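21 April 2019

Easter Sunday, and the house is quiet after lunch, so I write now before I forget the small things.

I found out from Rowena yesterday evening. She sent me a message with many capital letters: TURN ON THE TV, THE RACE, NOW. I was washing rice and my hands were wet, so I lost maybe a minute looking for a towel. When I finally had the right channel there were only cars going around and a man talking about tires. I wrote to her, what am I looking for? She answered, wait for the commercial.

So I waited. And then they cut away from the cars, and for three seconds, I am sure it was not more, there was the guitar from "Tlapale." Our "Tlapale"! I mean Fesum's, but everybody who follows the band since the small clubs says "our," and I have stopped correcting myself. It was only the beginning part, the part where the drums come in before you expect them. Then there was a truck commercial, and it was gone.

I stayed for the rest of the race. I do not like races. I do not understand why they change places when it seems nothing happened. But I kept the paper beside me and every time they went to commercial I wrote what I heard. Mostly it was other music, loud and without words. One more time it was Fesum, and this time it was "Drellatside," the slow one, with the voice of Crisanto Fajardo on top, only the word "morning" and half of the next word. It is a strange choice for cars. Rowena thinks somebody at the station is a fan. I think somebody bought a package of songs and did not listen to them first. We argued about this by message until past eleven.

The album is out for two weeks now. I still play it from the beginning, in order, because Dexter Tolentino wrote on the fan page that the order was decided after a long fight in the band, and I want to respect the fight. My opinion today: the first side is stronger, the fourth song is too long, and "Drellatside" should be the last one. They put it before the last one, and after it comes a kind of joke song about a bus. I have tried to love the bus song. Perhaps in August, when I hear it live, I will. 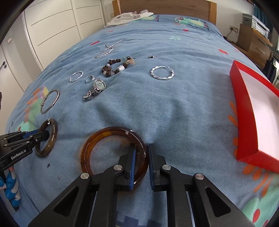

About August I must write also. The tickets went on sale Thursday at noon through Gamix, and I was in the line on the computer with number 599. The hall holds 1,000 people, so I said to myself, very good, you are inside. But of course one person can buy four tickets, and I had not thought about this. When it was my turn there were no seats downstairs and only the balcony was left. I bought two. One is for me and one is for Jocelyn, who did not ask for it but who will come, I know her. It cost $198 for the two with the fees, and the fees I will not write here because I get angry again.

Jocelyn called this morning to say happy Easter and I told her. First she was silent, then she asked if the balcony has stairs. I said it must have stairs, it is a balcony. She laughed a long time. She has a bad knee since winter and I should have thought of it before I made my clever answer. I will call the hall on Monday and ask if there is an elevator.

Ronaldo Agbayani saw them last month in the first concert of the tour and he wrote a long report on the fan page. He says they opened with "Tlapale" and that Crisanto forgot the second verse and the people sang it for him. He says also the sound was bad on the left side. I read the report twice and then I was sorry, because now I know the first song. I decided not to read the other reports. Rowena reads all of them and she is not allowed to tell me anything. She has already told me one thing, about the encore, and I am trying to forget it.

In the church today the choir sang well, better than at Christmas. During the last hymn I caught myself tapping the drum part of "Tlapale" on the bench with two fingers. The lady in front turned around. I stopped.

I wonder if they will use the songs again for the next race. Rowena has looked, and there is one next weekend. She wants to record the whole thing and cut out only the three seconds, to keep. I told her this is a lot of work for three seconds, and then I asked her to send it to me when she finishes.

Now I must answer my mother's letter, which is waiting since Tuesday, and put away the good plates. The ham is nearly finished. There is enough for sandwiches tomorrow if I hide it tonight.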